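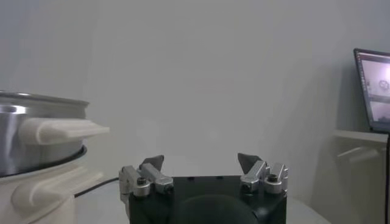
Budget for the Table, Too

When our little group at Winham first sat down to plan for a robot, all the talk was about the arms. Which arms, how many, how far they reach, whether we could get them before December. I enjoyed those meetings very much, and I now think we had them in the wrong order. We should have started with the kitchen drawer.

The job we had in mind was a plain one, steaming buns and getting them onto a plate. You would think the pot hardly deserves a line in the budget. But a pot has handles, and a lid, and a cord that wants to go somewhere, and every one of those is a question for whatever hand you are about to pay for. A glass lid asks for one sort of grip and a soft bun asks for quite another - and I would want to see both tried before signing anything.
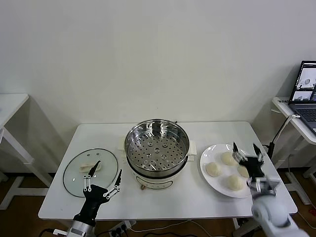

Buns on the plate, steamer in the middle, a different hand on each arm.

Annick Deschamps, who has bought more equipment than the rest of us put together, told me her rule years ago: for every 100 dollars on the machine, hold back 8 for the things it will touch. I thought that was fussy. Then we priced spare lids, a second steamer, power strips, side tables and a great many buns, and I went back and apologized to her. We had set aside 2000 dollars for "sundries" and I would gladly defend every cent of it.

I'd also ask people to be patient about the hands. Our first plan, the Bulico one, had matching pairs because matching pairs look tidy in a quote. Usness offered to price them separately, and I wish more sellers would. Buy one, live with it a while, and let the work tell you what the other ought to be.

So if you are filling in your own form this summer, put the tables and the cords near the top, and leave yourself a bit of money for lunch.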